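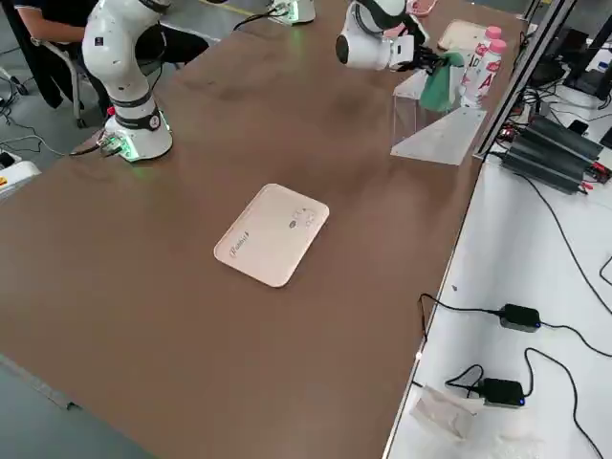

Chapter 6
Tables, Benches and Other Working Surfaces

In this chapter
The parts of a working surface
Reading wear and marks
Height, reach and edges
Colour, finish and glare
Keeping a surface register

6.1 Introduction

Chapter 5 dealt with floors, which carry the people and furniture in a building. The present chapter moves up to the level of the hand. Tables and benches receive closer and more constant use than any other furnishing, and in most shared buildings they are also replaced more often than doors, blinds or shelving. Even so, they are often bought in a hurry, by catalogue number, and receive little attention until a complaint is made.

Students preparing for work in building services will be asked to select, inspect, clean and retire working surfaces in classrooms, libraries, workshops, offices and kitchens. The needs of these rooms differ. A library table must be quiet when a book is set down on it. A kitchen bench must withstand heat, fat and repeated washing. A workshop bench is expected to be marked, and its owner will usually accept a good deal of damage before asking for a new top. The same piece of furniture may pass through several of these rooms in its life, and the building officer should know what it was made to do before agreeing to move it.

For the purposes of this book, a working surface is any raised, level area on which tasks are carried out by hand or with equipment. The term covers fixed benches, free-standing tables, fold-down shelves and trolley tops. It does not cover counters used mainly for display, which are treated in Chapter 8.

6.2 The parts of a working surface

A working surface is described under four headings: the top, the edge, the frame and the feet. The top is made up of a core and a face. The core gives strength and the face meets the work. In a solid top the two are the same material, and a damaged face can often be sanded back and finished again. In a faced top the outer layer is thin, and sanding will soon go through it.

The edge is the part most often overlooked. It takes knocks from chairs, belts, trolleys and passing equipment, and it is usually the first place where water enters the core. An edge strip that has lifted should be reported at the next inspection and pressed back with a suitable glue before swelling begins. Once the core has swollen it will not return to its first shape.

Frames and feet are covered more fully in Section 6.5. It is enough to say here that a table which rocks is seldom at fault in all its legs, and that the floor should be checked with a level before any foot is adjusted.
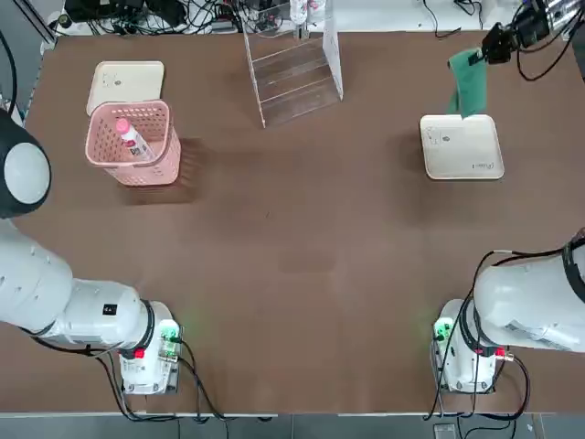 Figure 6.1 Matte brown tabletop in use, with a strip of grey floor along the near side.

6.3 Reading wear and marks

Marks on a working surface fall into two broad groups. Surface marks lie on the face and may be removed by cleaning. They include finger grease, rubber scuffs, pencil and the residue of adhesive tape. Deep marks have altered the face itself. They include cuts, burns, dents and stains that have passed through the finish. An inspector should try mild soap and a damp cloth before recording any mark as deep. Much furniture has been discarded on account of stains that a careful cleaner could have lifted.

The position of a mark is as useful as its type. Wear close to the seated edge suggests forearms and sleeves. Wear across the middle suggests sliding objects. Rings and pale circles near a power outlet point to kettles or cups, and may show that people are taking their breaks in a room where this was not intended.

The Ceton Schools building survey, which is used as a running example in this book, inspected 115 tables during a single October. Inspectors were asked to sketch the marks on each top before reading the cleaning records. In the survey area at Giltari, the sketches showed that the tables with the heaviest wear were those nearest the door. They had been used for setting down bags and parcels as well as for classes, and their tops had worn through in narrow bands 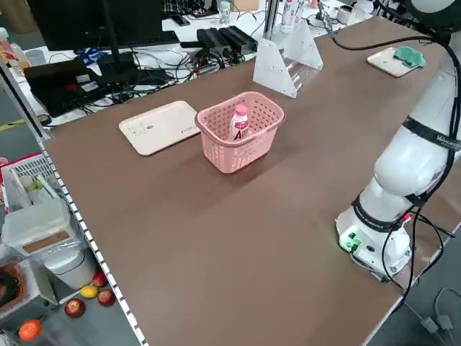
while those at the back of the same rooms were fit for many more years of service. The remedy cost nothing. Tables were rotated at the end of each term, and a small stand was placed at the entrance for bags.

6.4 Colour, finish and glare

Finish is described by its sheen. A gloss top throws light back toward the user and shows every fingerprint. A matte top scatters light and is easier on the eyes, though it may hold scuffs more firmly and needs a softer cloth. For reading, writing and fine handwork, a matte or satin finish is generally preferred.

Colour also affects the work done. Very pale tops can be tiring under strong overhead lighting, and very dark tops make small dark items hard to find. Mid-tones, including many browns and greys, suit a wide range of tasks. A mid-tone top will hide light soiling – a convenience in daily use, but a drawback at inspection, when the officer should view the top from a low angle with a lamp held to one side. Patches that cannot be made out from above often become plain when seen in this way.
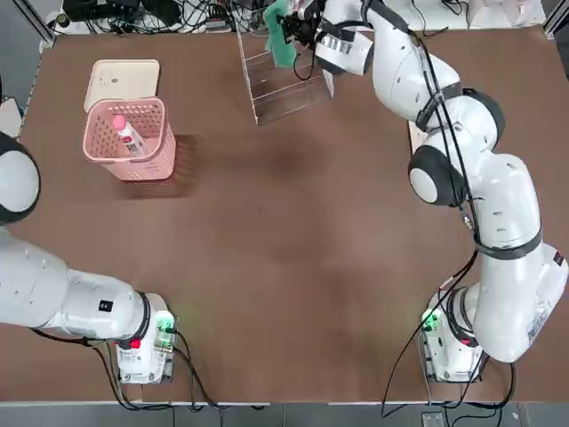
Figure 6.2 Reddish-brown matte top with a slightly darker, mottled patch across the middle.

Uneven colour is not always damage. It may be due to the lighting, to a cleaning product left to dry on the face, or to natural variation in the material. The officer should record what is observed and leave the cause open until the top has been cleaned and viewed again. Entries such as "darker area, centre, cause not known" are acceptable in a register. Guesses are not.

6.5 Height, frames and feet

Working height is set by the task and by the user. For writing while seated, the top should meet the underside of the bent elbow or sit slightly below it. Fine work calls for a higher surface, and heavy work for a lower one.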